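## 4. Cable routing and first two-arm run

This section assumes both Metari arms are bolted to the front rail and that each one passed the single-arm check in section 3. Leave the 12 V supply unplugged until step 9.

You will need:

- the two wrist cables from the Sturia kit
- small white cable ties, 96 in the bag
- flush cutters
- a 2.5 mm hex key
- masking tape and a marker

### 4.1 Route the wrist cables

1. Mark both ends of each cable L or R with tape. The cables are the same length and the plugs fit either side, so a mix-up won't show until the software reports the wrong arm.
2. Move the left arm by hand until the forearm is close to level and the gripper points at the middle of the work surface.
3. Plug the cable into the module on the wrist bracket. Push until it clicks.
4. Leave a tall loop above the gripper before the first tie. With the wrist turned to either end of its travel, the loop should still have slack.
5. Tie the cable along the forearm. Keep the ties snug enough that the cable doesn't slide, but don't crush the jacket.
6. Take the cable around the outside of the elbow, never through the gap between the plates.
7. Run it down beside the lower link, over the front rail, and back to the controller board for that arm. Spare length goes in one wide loop in front of the rail.
8. Repeat for the right arm, then trim the tie ends flush.

> **Caution:** The elbow plates close hard enough to cut a cable or a fingertip. Unplug the supply before reaching into the gap, even with the motors idle.

9. Plug in the supply. Start the Rizk control program and choose **Both arms > Hold**. The arms should stiffen and stay where you left them. If one sags, unplug and go back to section 3.4.

### 4.2 Set the shared zone

The shared zone is the part of the surface both grippers can reach. The program slows the arms there, and it has to know where the zone starts.

1. Choose **Zone > Teach**. The arms go limp, so have a hand under each forearm first.
2. Bring the left gripper as far right as it will comfortably go. Press **Mark**.
3. Do the same with the right gripper, going left.
4. Enter 300 for the zone depth in millimeters. This suits the standard surface. If you built the deeper one, measure it.
5. Save. The file is named `zone_default` unless you change it.

Test the zone with something soft before trying any of the longer routines. We use a single shoe with the lace partly undone. It gives both grippers a reason to be in the middle at once, and it shifts when pushed, so a bad setting shows up as a nudge and not a stripped gear. 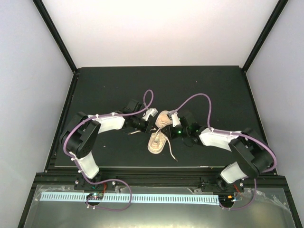 Keep the speed at the lowest setting for the first run and rest a finger on the stop switch. Bring the arms in one at a time, left first. Once both are over the shoe, watch the wrist brackets more than the jaws. The brackets stand higher and wider than you expect from the front, and on our build they touched before the jaw tips did. If they come too close, raise **Min gap** one step and run it again.

A lace end is hard to grip on a black surface if it lies completely flat. Lift it with a fingernail while the arms are on **Hold**, then back away before you resume.

### 4.3 Check after the first run

- Feel each motor housing. Warm is fine. If you can't keep a finger on it, stop and look for a cable pulling against the joint.
- Look at the loops above the wrists. A loop that has gone flat means the first tie has slipped.
- Retighten the base screws.
- Open the log and look for code 37. It means a position reading was dropped, usually from a plug that isn't fully seated.

**Note:** Redo the zone after moving either base, even slightly. The saved file stores the position of both arms together. Replace the cable ties at 2,000 cycles or when any of them turns chalky.

Replacement wrist cables are listed under Prirkura in the parts table, section 9.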